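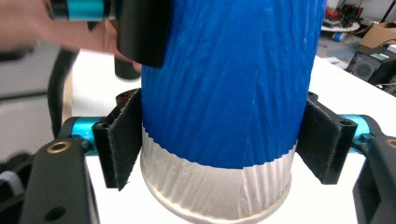

Members of the Okthorpe Student Robotics Club are asked to prepare their practice objects at the bench before each session. Wrap a cylinder in overlapping strips of tape and press each strip down with the thumb. Small creases, like those in the blue tape, are acceptable – loose ends are not. Use a second color for a band near the base, as with the white one, and set the fingers just above it on both sides at the same height.

Felt linings fray along the edges with use. Trim stray fibers with small scissors and brush the pads clean. Replacement felt is kept in the drawer marked Tristel. Requests for new linings go to Nathalie Tremblay by 4 p.m.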